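茶水间和机械臂共用一张台面:几条用得上的做法

Flalel 后勤组整理,供各楼层备餐间参考

八月起,二楼备餐间的早餐准备有一部分交给了机械臂。它负责拉抽屉、端盘子、把杯子挪到固定位置,人负责加热、切、洗和补货。下面这些做法是几个班次用下来记的,别的备餐间条件不同,照自己的情况改。

先说台面。机械臂够得着的地方,东西要有固定位置。以前谁用完谁随手一放,下一个人自己会找,现在放偏了,机械臂可能夹空,也可能碰倒旁边的东西。我们的办法是早班开始前摆一遍,中午收一遍。带长拉手的抽屉盒放在后排,拉手朝外,前面留出一掌宽的空。 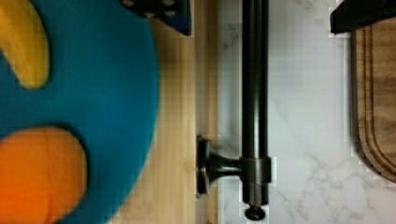
摆完以后用手拉一下抽屉,确认不卡。木抽屉受潮会涩,在滑道上擦一点白蜡就行,不要用食用油,时间长了发黏,还招灰。大理石台面上的水渍当场擦掉,柠檬汁和醋尤其不要留,会把石面咬出白印。

砧板平放,带槽的一面朝上。洗完先立着晾干,再放回台面,不然底下会闷出一块深色印子。每个月用食品级矿物油擦一次,擦完放一夜再用。

烤箱和烤面包机仍然归人管。Timo Lenz 最初的方案里,取面包也交给机械臂,试过之后撤掉了,原因是面包厚薄不一,夹重了碎,夹轻了掉。清面包屑的做法没变:拔插头,等机身凉透,抽出底盘倒掉,插槽里用干毛刷扫。木铲、木夹用完挂起来或者插进筒里。毛巾不要搭在开着的烤箱上面,这一条和机械臂没有关系,但每次培训都要再讲一遍。

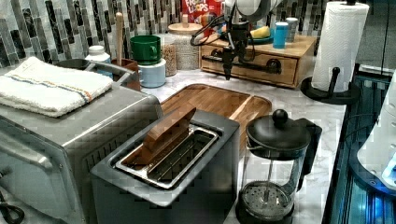

机械臂运行的时候,人能不能伸手去拿台面上的东西?
先按暂停,等它停稳再伸手。暂停不会丢进度,松开后它从当前一步接着做。要拿的东西如果在靠外的一侧,也一样先暂停。

人手方面的变化,大家问得最多。备餐间没有减人,但活变了。早班原来两个人都在台前,现在一个人在台前,另一个人去做库存和洗涤。台前的人站着等的时间多了,我们把擦台面、补纸巾、检查保质期这几件事排进了等的空档。有人觉得轻松,也有人觉得被机器牵着走,两种说法都记在了交接本上。

每周供应的早餐份数是 300 多份,和以前一样。出餐快慢差别不大,差别在弯腰和搬端的次数,腰不好的同事感受比较明显。

法压壶单独说一下。滤网要拆开洗,几层网片之间容易存咖啡粉,用旧牙刷顺着网纹刷。玻璃壶身别用钢丝球。壶放在台面上时把手朝向人这一侧,拿的时候不用绕手。

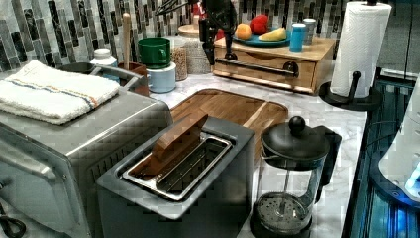 Rocío Ponce 在意见表里写道,她最不习惯的是不能再顺手帮忙:看见杯子放歪了想扶一下,又得先按暂停,几次以后干脆不扶了。她建议把暂停键装到台面左右两边各一个,现在只有一个,站在另一头的人要走过去按。

这个建议已经采纳,新的按键从 Trumatlow 订了,装好之前先照旧。左边的人需要暂停时喊一声,由靠近按键的人按。

罐子和瓶子:
谷物罐选带盖的玻璃罐,盖子每次拧紧或压实,潮了的燕麦会结块。
叠放的杯子最多两层,底下那个要比上面的宽。
纸巾架底座要重,单手撕纸时不会跟着走。换卷的时候连底座一起擦。
麦片纸盒开封后,内袋卷紧夹好再放回盒里。

练习用的东西和吃的东西要分开。新动作一律先用玩具水果和木块练,练顺了再换真的。玩具用温水加一点洗洁精擦洗,晾干后收进单独的箱子,不进食品柜。练习用过的盘子洗过再回到餐具架上。
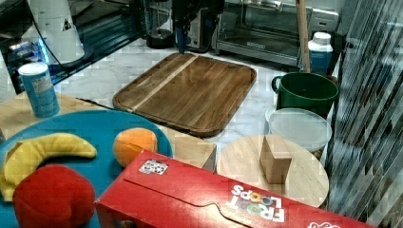

本页最后修改:2023年9月29日

练习安排在下午,备餐间没有人用餐的时段。当班的人不用陪着,但要在交接本上写清楚台面恢复了没有。早班来了第一件事是看这一栏,没写的就按没恢复处理,重新摆一遍。

夹爪的清洁由 Tharun Palaniappan 统一安排,其他人不要自己拆。表面沾了东西,断电以后用湿布擦,再用干布擦一遍,不要喷清洁剂,液体会顺着缝进去。线缆不要拿来挂抹布。

遇到东西掉在地上,先暂停再捡。玻璃碎了,台面和地面都清完,叫人看过一遍才能继续。备用的壶和杯子在库房靠门的架子上,拿了要登记。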